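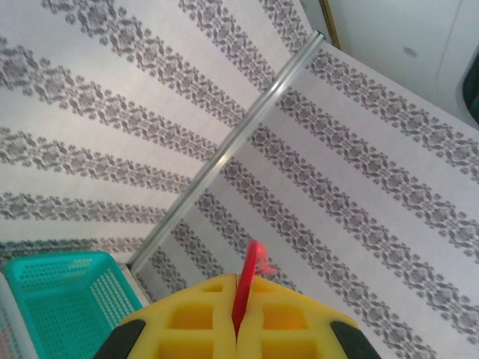
22 November 2019

I slept badly because of the wind and woke up before the alarm. It is still strange for me that November can be so warm. At home we would already have the heavy coats out.

After breakfast I walked to the Kyriakidis bakery and bought the small bread with olives. The woman asked me how I am going, and I answered "by foot". She laughed kindly. I have lived in this country for three years and this question still catches me. On the way home I practised the right answer under my breath.

In the afternoon I studied for the language test. I must write an essay of 400 words on my favourite neighbour, and I have only 7 sentences. The verbs are in order, I think, but "the" and "a" give me much trouble. My language has neither of them and we understand each other very well.

For dinner I cooked lentils with too much cumin. I ate them on the back step and listened to the magpies. One of them sings like a door that wants oil.

Tomorrow I must pay the water bill and telephone my mother before it is too late there. I must also return the library book. It is 20 days over and I have not finished it.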